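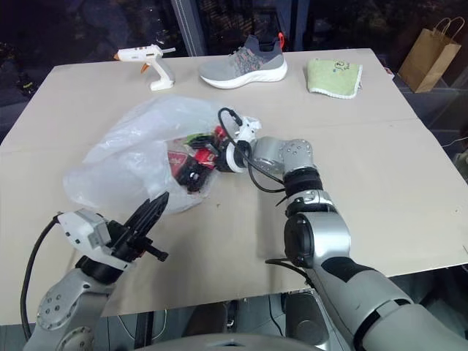 Charger stops after a few minutes, low emission zone permit portal still shows my car as diesel

Status: Open, waiting on Renent
Product: Sultell home charge point, with the Renent account app
Opened: October

Hello all, and thank you for taking this on. I'm sorry it's a long one, but there are two things going wrong and I suspect they're tangled together.

We swapped our old diesel for an electric car under the Marar council scrappage scheme, which paid us £600 towards the charge point. The fitting went beautifully and the fitter couldn't have been kinder. For the first few nights it charged as it should. Now it starts, the light goes green, and after 7 minutes it clicks off and the app says "Session ended by tariff". I haven't set a tariff! At least, I don't think I have, unless I pressed something while I was hunting for the dark mode.

The other trouble is the permit. The council's portal takes its vehicle details from Renent, and it still has us down as diesel, so I get a polite message every morning inviting me to pay the zone charge. I do support the zone (I went to both of the consultation evenings and spoke up for it), but I would rather not pay for a car that has gone to the scrapyard.

What I've tried so far:

Turned the charger off at the wall, waited 5 minutes and turned it on again. It charged for 7 minutes and stopped, same as before.
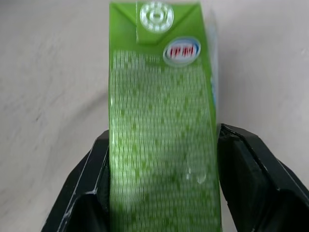

Deleted the app and put it back. It asked me to choose a vehicle, and the old diesel was the only one on the list, so I chose it, which may have been silly of me.

Rang the council. They were lovely, but said the record has to be changed at your end before theirs will follow.

Reply from Renent support

Thank you for such a full account, it's a great help. Your charger is on the Musar off-peak plan, which was switched on for every home in the scheme when the new grant rules came in. It checks the vehicle on the account before it allows a full session, and with a diesel on file it gives up. I've removed the old car and added a blank entry. Please open Vehicles, type in the new registration, and leave the app open until the tick appears. The permit record should follow within 2 working days.

Customer update

Tick appeared at teatime and the car has been charging for an hour, hurrah! The portal still says diesel, so could we keep this open until that changes over, please? I've kept the morning messages in case you need them.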